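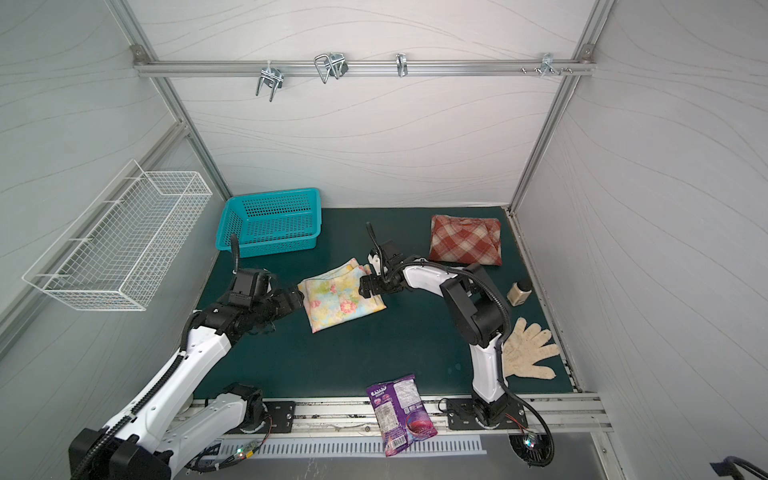
Right gripper loses grip part-way through folds, cell 4

Search tickets Go Advanced search

October, opened by Abla Hourani

Fault as reported: on the Kondora folding cell the right arm lets go of the cloth during the second fold. The left arm carries on and drags the whole thing across the table. No alarm is raised and the run is logged as complete. It happened on 6 runs out of 100 overnight, all with the floral cotton. The plaid gave no trouble.

Abla Hourani, 09:20
Restarted both arms and homed them. Ran the floral again and got the same drop on the fourth try. Cleaned the finger pads with a dry cloth. No change.

Erhan Gökçe, 10:05
Please send the grip log for the right arm. Also check that nobody has changed the force limit since the Tranness update. It should read 93.

Abla Hourani, 10:40
Log attached. Force limit reads 93 on the left and 100 on the right, so the right is set higher than it should be, which I did not expect with a dropped cloth.

Erhan Gökçe, 11:15
The log shows the fingers closing fully before each drop. I think they are catching one layer of fabric and the other slides out. The pants are the worst for this because of the seam across them – the fabric puckers along it and the top layer could lift away from the one underneath.

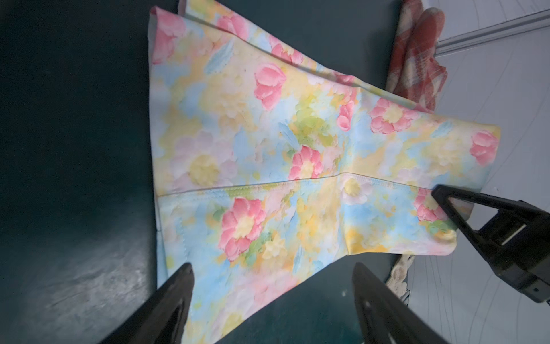 If the fingertip comes down on a single layer the arm still reports a good grip, as it only looks at whether the fingers met resistance. That would also explain why there was no alarm.

Set the right limit back to 93 and lower the grasp height by one step. Keep the cell door shut while you test. Rasha saw the left arm swing wide on the Utar cell after a drop like this.

Abla Hourani, 13:30
Both done. Ran the floral until lunch with no drops. One fold came out crooked but both arms held on.

Rasha Zoubi, 14:10
Leaving this open. The missing alarm is a separate fault and I have passed it to Hussam Zein – the run must stop if either arm loses the cloth. Until that is fixed, cell 4 is not to be run overnight.

Status: open, waiting on software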